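Schachteln, überall Schachteln

Schon wieder so eine Mail. Plotari „schafft das Handbuch ab“, der Umwelt zuliebe. QR-Code auf der Lasche, fertig. Ich hab mir da neulich einen Router gekauft, Jitbridge, solides Ding eigentlich, und was lag drin: Router, Netzteil, ein Zettel mit Code. Zum Einrichten bitte Webseite aufrufen. Mit welchem Internet denn? Der Router WAR das Internet.

Gut, Handy, mobile Daten, ging schon. Bei mir. Bei meiner Mutter geht das nicht, die hat ein Telefon mit Tasten und will auch keins ohne. Und die ist nicht blöd, die hat dreißig Jahre Lohnbuchhaltung gemacht und liest jede Anleitung von vorne bis hinten, mit Bleistift. Solche Leute waren mal die besten Kunden. Jetzt ruft sie mich an.

Kurz zur Sache. Mein Standpunkt: Ein Gerät ohne gedruckte Anleitung ist ein unfertiges Gerät. Muss kein Roman sein. Das Heft zu meinem alten Coelho-Radio hat 60 Seiten, davon brauche ich 2, aber die sind da. Seit Jahren in der Küchenschublade, mit Kaffeerand. Die Seite zum Sender speichern finde ich inzwischen blind.

Und die Links? Versucht mal, die Anleitung für irgendwas zu finden, das älter ist als fünf Jahre. Mindargate hat die Supportseite umgebaut, 869 Dokumente weg, ich hab im Forum die Liste gesehen, die einer vorher noch gezogen hatte. Waschmaschinen, Thermostate, ein Babyfon. Alles Sachen, die noch laufen. Wer den Code auf dem Karton scannt, landet auf der Startseite mit den neuen Modellen. Zufall, klar.

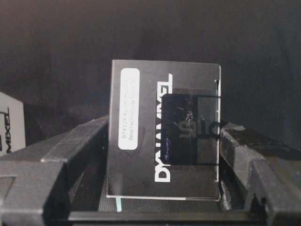

Heft 123, S. 60

Überhaupt der Karton. Den soll man jetzt aufheben, weil Modellnummer und Code nur noch da draufstehen. Graue Schrift, winzig, auf einem Etikett, das nach zwei Sommern auf dem Dachboden abfällt. Früher stand das alles vorne im Heft, groß, und man hat den Kassenbon dazu getackert. Garantiefall: Heft raus, fertig. Heute: welche Schachtel, welches Regal, und warum hab ich drei davon.

Jaime Brandão hat mir nach der letzten Kolumne geschrieben, ich soll mal an die Bäume denken. Tu ich. Papier ist ein Argument, aber dann bitte ehrlich rechnen. Dasselbe Unternehmen, das sich vier Blatt Papier spart, legt mir drei Kabel in Plastiktütchen bei, jedes einzeln verschweisst, und einen Werbeflyer in Hochglanz. Den Flyer gibt es komischerweise nicht als QR-Code.

Und ein Video ist keine Anleitung. Elf Minuten, davon drei Begrüßung, und die Stelle mit dem Reset-Knopf kommt irgendwo hinter der Musik. Ich will nachschlagen. Inhaltsverzeichnis, Seitenzahl, Bild vom Knopf, Pfeil. Das ging mal, das konnten die alle, sogar die billigen. Die Übersetzungen waren zum Schreien, ja, aber man wusste am Ende, wo der Stecker hinkommt.

Vorschlag zur Güte: ein gefaltetes Blatt. Einrichten, Zurücksetzen, Fehlerlampen, Telefonnumer. Den Rest von mir aus ins Netz, aber dann als Datei zum Runterladen, ohne Konto, ohne Newsletter, und zwar so lange, wie das Gerät halten kann. Nicht so lange, wie es im Laden steht.

Meiner Mutter hab ich die Routeranleitung im Oktober ausgedruckt. Schwarzweiß, gelocht, im Ordner. Sie hat auf Seite zwei einen Fehler gefunden und angestrichen. Wohin sie den melden kann, steht nirgens.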